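Three weeks with the Parkari kit on our packing bench and I have thoughts. Lots of them! Thread.

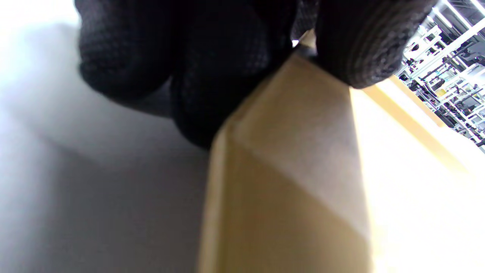 Quick background for anyone new: Parkari is a hand-held gripper kit. You do the job yourself with the tool, it records, and you get a set of demos you can train an arm on later. We're a small shipping outfit and boxes are most of our day, so boxes is what we started with.

Setup was so much easier than I expected. I had blocked out a full day and was recording by lunch. The only snag was the mount screws - the quick start card has them in the wrong order and you end up taking one side off again.

We got 371 usable demos in October. I would have been happy with half that. You stop noticing the tool after the first hour or so and just get on with moving boxes.

Weight: fine for a morning, less fine for a whole day. My wrist was complaining by 3 pm. Now I do 11 minutes on, then a break, and that suits me a lot better.

The grip itself is lovely on cardboard. Soft enough that it doesn't chew up the corners, firm enough that I trust it with a full box. Tape is another story. If the pads land on shiny packing tape they slide, so I go for bare board whenever I can.

Someone asked how it compares to the Drukum. I had a loaner of that one in the spring. The Drukum trigger feels nicer (really nice, like a good camera shutter) but the files took forever to come off it. Parkari is done by the time I've refilled my coffee.

Software is called Unadura and you get a year of it with the kit. I love the review screen. You scrub through a demo, mark the start and end, throw out the bad ones with a single key. I cleared 8 sessions in one evening with the TV on.

What I don't love: no undo on that single key. I have thrown out good demos with my elbow. Please, please add an undo.

Battery is around 7 hours for me. The box says more, but I leave the preview on all the time, so that's probably my own doing.

Bright light is the thing to watch. Our bench gets sun from one side and the pale side of a carton can blow right out on video. I taped up a sheet of baking paper as a diffuser and it helped a ton. Cheapest upgrade ever.

We bought through Arsenault and they were great. A pad arrived with a split in it, I wrote to them at night and had a new one on the way before I opened up the next morning.

Would I buy it again? Yes, and I'm already pricing a second one so two of us can record at once. Next up is padded mailers, which are floppy and awful and I can't wait. Will post how that goes - send me your mailer tips if you have any!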